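**Minutes - Benlow office and kitchen meeting, April 30, 2026**

Present: Meriem Mahrous (chair), front desk, stores, second floor team. Apologies from Manotwood.

**1. Drinking water**

Stores brought up the bottled water question carried over from last time. Bottle under discussion: clear plastic, red screw cap, red and white label with a lake photo.
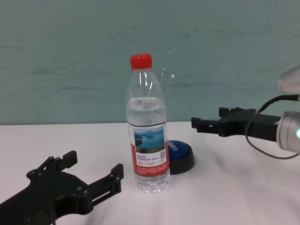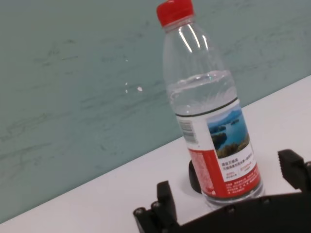
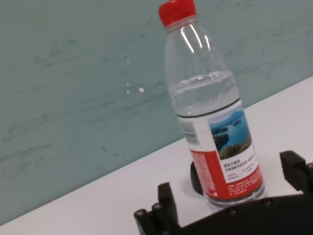
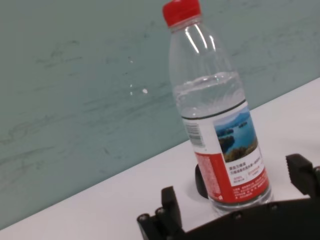 Part-used bottles are being left on tables at the end of the day and then poured away. Front desk said people can't tell whose is whose and open a new one. Agreed that everyone writes their initials on the cap. Marker pens to go next to the fridge and in room 307.

Any bottle without initials will be emptied on the plants at closing and the plastic put in the recycling, cap on.

Meriem asked if we should go over to a refill cooler. Orkance has quoted for one, but the quote leaves out the filter changes. Second floor would still want bottles for visitors. No decision. Stores will ask Orkance for a full price.

There are 19 cases left in the store room. No new order until we are down to 5.

**2. Tables**

White tabletops are to be wiped down by the last person using them. The spray from Morsy leaves streaks and two people don't like the smell. Stores will go back to the old one when this batch is finished.

**3. Fridge**

Door seal is loose again at the bottom. Repair was done in August and should still be under warranty - front desk to find the paperwork.

**4. Actions**

- Marker pens: front desk
- Full cooler price from Orkance: stores
- Fridge paperwork: front desk
- Notice about initials on caps: Meriem

**5. Other business**

Room 307 key is missing from the hook. Please check your pockets.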